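Delora Stackable Storage Bins: Review for Shared Workrooms
Reading time: 2 minutes

The Stisterholm Office of Shared Facilities reviews equipment before it is added to the approved purchasing list. This review covers the Delora storage bin, supplied in sets of four by Juteck. The bins were placed in the mail room, the print room and two craft rooms in February and remained in daily use throughout the month.

The bins arrived flat on a pallet, nested one inside another, with paper sheets between them. Nesting saved a good deal of shelf space before the sets were handed out. Two bins were hard to pull apart, and staff were advised to keep the paper sheets for later storage.

Loading was tested with paper, hand tools and bottled glue. The rims held their shape when the bins were carried by the short ends. Suleiman Abubakar, who ran the mail room test, noted that full bins were best lifted by two people – the grips are shallow and become uncomfortable on long corridors.

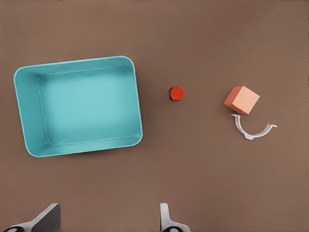
Can the bins be stacked when they are full?
Full bins may be stacked only with the matching lids in place. Lids are sold separately and were not included in the sets under review. Without them, the upper bin settles into the lower one and presses on its contents.

Cleaning caused little trouble. Dried glue came away with warm water and a soft brush, but marker ink left a faint stain that two further washings did not remove. Paper labels held well. Their removal left a sticky film, and card holders that clip to the rim are preferred.

The Igwe bin, reviewed under the same conditions, has deeper grips and comes with a lid. It is also heavier, and its square corners proved harder to wipe clean. Hauwa Onyeka, who oversees the craft rooms, preferred the Delora for small supplies and the Igwe for anything carried between floors.

The Delora bin is approved for use on shelves and worktables. It is not approved for floor stacking or for moving heavy stock. Departments that order it should request lids at the same time, as Juteck ships them from a separate warehouse.

Review prepared by Amarachi Danladi, 3/25/24

Contact: Stisterholm Office of Shared Facilities, Room 409 | © Stisterholm | Back to top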